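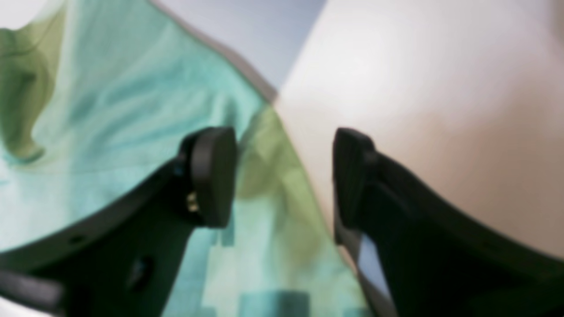
Can a robot fold my laundry yet?

Pluvater
Posted 2019-08-08

Four kids, so you can guess how much of my life goes into T-shirts! I keep seeing clips of two-armed machines folding clothes and I get excited every single time. Is any of it ready for a normal house? I could put 3,000 dollars toward it if the thing really worked.

Benedikt Plattner
Not yet, but it's a wonderful time to be watching! Cloth is one of the hardest things you can hand a machine. A mug keeps its shape, but a shirt lands differently every time you drop it, so the robot has to work out where the collar and corners went before it folds anything. Two arms help a lot, one for each corner. 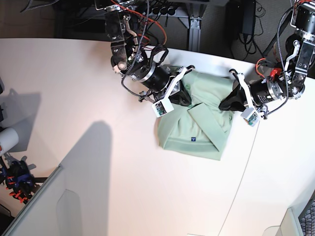
Both grippers on a mint-green shirt.

I'd hang on to your money for now. If you like to tinker, start with one small arm and hand towels (squares are so much kinder than sleeves). I ran 200 towel folds on mine last November and loved every minute, even the terrible ones.

Bremetti
no. get a folding board, mine is plastic and the kids fight over who gets to use it

Sugden
What Benedikt said. Socks are worse btw, mine can't find the pair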